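Investment forum newsletter – notes for exhibitors and delegates

Registration for the Harby Regional Investment Forum closes at the end of July. The points below apply to everyone who holds a delegate pass or a stand, including those who registered under last year's terms.

Project files. Each project offered for funding needs a two-page summary, a cash flow table and proof of title or lease. Files go to Annelies Aebischer at the project desk. The desk checks that a file is complete. It does not check the numbers, and a listing in the forum catalog should not be read as approval of a project. Files that arrive without a cash flow table will be returned and lose their place in the queue.

Currency. Amounts in the catalog are printed in US dollars. If your accounts are kept in another currency, state the exchange rate you used and the month it was taken from. Last year several files mixed rates from different months in the same table, and the totals did not match.

Meeting slots. The schedule has been rebuilt. Each investor may now request up to 9 meetings, and each meeting runs for the same fixed time. Requests are matched by sector first and then by deal size. A project may decline a request until the evening before the meeting; after that the slot is counted as used.

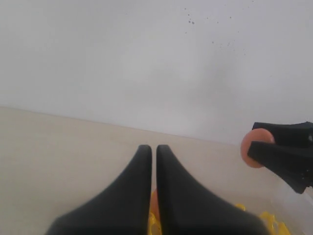
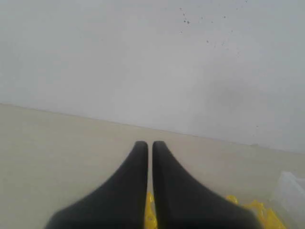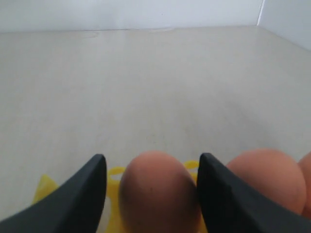
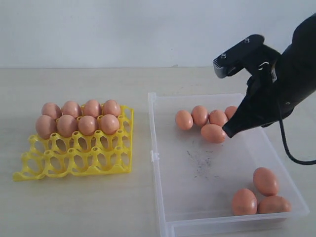 Slots that both sides leave unconfirmed go back into the pool at 9 a.m. each morning and are offered to the waiting list in order of registration. Lachlan Hepburn runs the waiting list and can be reached at the meetings counter on the ground floor. Changes made by phone are not valid until they show in the online schedule.

Country sessions. Nustier and Wike will share one session this year instead of holding two. The joint session covers land registration, port fees and the new rules on moving profits abroad. Speakers from both sides have been asked to bring the current fee tables in print – the versions online are out of date. The Vasis session keeps its earlier place on the program, with a longer period for questions on tax treaties.

Stands. Floor plans have been sent to all exhibitors. Stand sharing is allowed for up to 3 firms, provided one of them signs for the whole space and pays the deposit. Power is included. Extra furniture is billed separately and must be ordered before the registration deadline.

Catalog. The print run is limited to 100 copies, reserved for speakers and official delegations. All other delegates will receive the electronic version with their badge confirmation. Corrections to catalog entries should quote the project number in the subject line and be sent to the project desk.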